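Stadside Computer Workshop: Frequently Asked Questions

Last updated Feb 13, 2019

What is the workshop?

We take in used desktop computers, strip or repair them, and pass the working machines on to households and clubs in the Stadside area. Visitors can also bring in their own desktop and work on it at one of our benches with help from a bench leader. The bench leaders this season are Araba Osei and Tetsuya Okabe.

Do I need an appointment?

Not for dropping off a computer. You do need one for bench time, because each slot is two hours and there is one computer to a bench. Call the front desk or sign up on the sheet by the door.

What kinds of computers do you accept?

Desktop towers of any make. We do not take laptops, tablets, printers or tube monitors. Flat monitors are fine if they power on. A tower with parts missing is still useful to us, and we would rather have it than see it go in the trash.

Should I remove the hard drive first?

You can, but you don't have to. Back up anything you want to keep, since we can't return files after drop-off. Drives that come to us inside a computer are taken out and wiped before they go into another one. If you want yours destroyed instead, say so at the desk and we will put a red tag on the case.

How do I open my tower?

Shut it down, unplug the power cord, and hold the power button in for a few seconds. Lay the case on its side with the removable panel facing up. Most panels are held by two screws at the back, though some have a latch. Slide the panel toward the back and lift it off. Touch bare metal on the case before you reach inside.

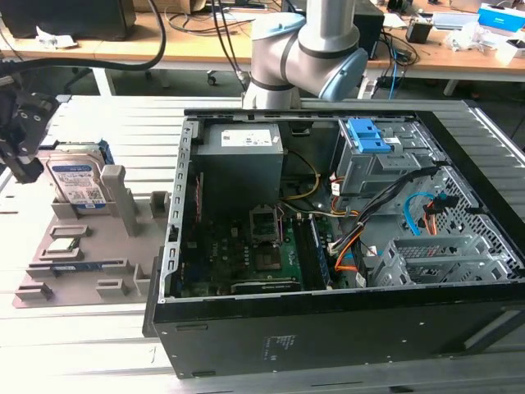
In what order should parts come out?

We start with the cables to the drives, then the drives themselves, then the memory. The cooler and processor come next. Memory sticks have a clip at one or both ends – open the clips and the stick will rise a little. Processors come out only after the lever is released and the bracket is up. Hold the chip by its edges and put it straight into a holder. Don't leave it on the bare bench.

Leave the power supply closed. It can hold a charge after it is unplugged, and we do not repair them here.

The socket on my board has bent pins. Can you fix it?

Sometimes. Sadao Uchida looks at these on request. One or two bent pins can often be straightened under a magnifier. More than that and we usually keep the board for parts.

Can I buy parts?

Yes. Tested memory, drives and data cables are on the shelf behind the desk. The price is on the bag. Parts can be exchanged within 14 days if they don't work in your machine, but we don't give cash back.

What happens to what you can't use?

Bare boards, cases and dead drives go to a metals recycler. Loose screws go in the jar.

Who do I contact about a large donation?

Offices and schools with more than ten towers should write to Prapai Kaewsai at the front desk before bringing them in, so we can clear space. Pickup is offered in September only.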